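February, notebook entry, dye shelf. Start 9:15.

Continued with the black overdye question from Genalyn Salazar. She wants to know if the old cotton pieces from the Tastton box can go back to a full dark color, or if we should sell them as faded. My opinion before the work: the Kassa dye is good on new cotton, but on cotton that was washed many times it goes a little green.

Bath 1, with salt, 45 minutes, stirred by hand. Bath 2, same amount of dye, no salt, same time. The water from the Ekthorpe tank is harder than ours, so I used only tap water for both. I forgot to weigh the salt before it went in the pot. I took two spoons, please write the weight next time.

Rinsing needed much longer than the packet says. The last rinse of bath 2 was still gray and I stopped there.
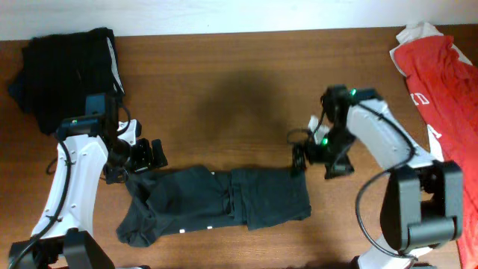
Dark garment on the brown table, color reads charcoal with a little blue-green.

For me the green cast is the same problem we had with the Kirnitz samples. Genalyn thinks it comes from the old dye under the new one and not from the packet. It is possible. To check this we must strip one piece first and then dye it, and I did not have stripper in the cupboard.

The seams stay lighter in both baths. I suppose the thread is polyester, then no cotton dye will help.

To do: order stripper, cut two small squares from the torn shirt, repeat bath 1 with weighed salt. Look at the squares next to the window, because the lamp makes everything more yellow. The big pot has a stain inside, do not use it for the light colors.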